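Tridier Bench Bay Guide
Section 4: Wall panels, bench and the space around it
Last updated 7 January 2022

If you've followed me through Section 3, your uprights are standing and your floor is more or less level. Good – the heavy lifting is behind you.

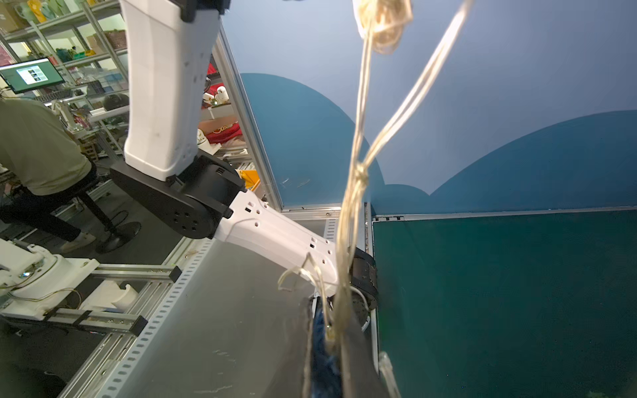 Now we get to the part I like best, which is closing in the side of the bay and getting the bench to sit nicely against it. I've put up a fair number of these for Prarnow workshops and I still enjoy it (my knees less so). Set aside an afternoon, put some music on, and read the whole section once before you pick up a wrench.

Before you start

You'll want the panel box, the bag of short bolts, the 22 mm edge strip, a rubber mallet, a long level and a soft cloth. A second pair of hands is great for steps 2 and 3 and pretty much useless after that, so let your helper go get lunch.

Note: If your panels came from Savolainen with the painted finish, leave the protective film on until step 6. I peeled mine early the first time, and there's a scratch right at eye level that I still look at every day.

4.1 Hanging the panels

1. Lay the panels face up on a blanket and sort out which one goes where. Plain colors are easy. If you have a pattern that runs along the bottom, check that it lines up from one panel to the next before anything gets bolted.

2. Stand the first panel in the channel of the aluminum profile and push it all the way down. It should go in with a bit of a rub. If you have to hit it hard, stop and check the profile for burrs.

3. Put in the top bolts, finger tight only.

4. Slide the lower board in next to it and fit the aluminum strip along its edge. The strip likes to spring off at the corners, so start in the middle and work outward with the mallet. Gentle taps!

5. Put the level on the profile, nudge everything until you're happy, then tighten from the top down.

6. Peel the film and wipe the panel with a dry cloth.

Caution: The cut ends of the profile are sharp, much sharper than they look. Wear gloves for steps 2 through 5 and put the end caps on the same day.

4.2 Setting the bench

I use a metal-topped bench with the perforated edge rail, and I'd buy it again. The holes take hooks, zip ties, little bins, whatever you've got lying around. A wood top works too, but you'll have to buy the rail separately (Irov part 404 fits both kinds).

1. Walk the bench into place from the open side of the bay. Don't drag it, or the feet will chew up the floor.

2. Leave a gap of 40 mm between the bench and the panel. I know it's tempting to shove it flush, but you'll want somewhere to drop a cord, and you'll want to get a broom handle in there when you lose a screw.

3. Turn the feet until the top stops rocking. Lean on every corner with your full weight, then lock the nuts.

4. Run your hand along the rail with a glove on and feel for rough spots. A few strokes with a fine file will take care of them.

Note: If the top still rocks after step 3, loosen all the feet and start over. Chasing one corner at a time will keep you busy until dinner.

4.3 Tubing and cords

Clear plastic tubing has a memory. It comes off the roll in loops and it wants to stay in loops, so anything you hang from overhead is going to curl wherever it pleases for a while. I warm mine in a sunny window before I hang it, and that helps some.

1. Hang the longest run first and clip it to the profile.

2. Leave slack at every bend. A kinked tube never really recovers.

3. Bundle thin wires separately and label both ends. Masking tape and a pen will do.

Caution: Keep loose fabric, rags and gloves clear of anything that moves or gets hot on the bench.

4.4 Seating and shelves

Get a stool you can push out of the way with one foot. Mine has no back, and I've gotten used to it. Leave enough floor behind the bench for a person to sit at a desk and for another to get past without saying sorry.

Load metal shelving from the bottom up, heavy boxes first, and bolt it to the wall if you plan to use the top shelf. Open bins go at chest height. Check the shelf bolts after the first 2 weeks and again whenever you move things around.

Lighting is in Section 5, and you'll need the small hex key for that, so don't put it away just yet.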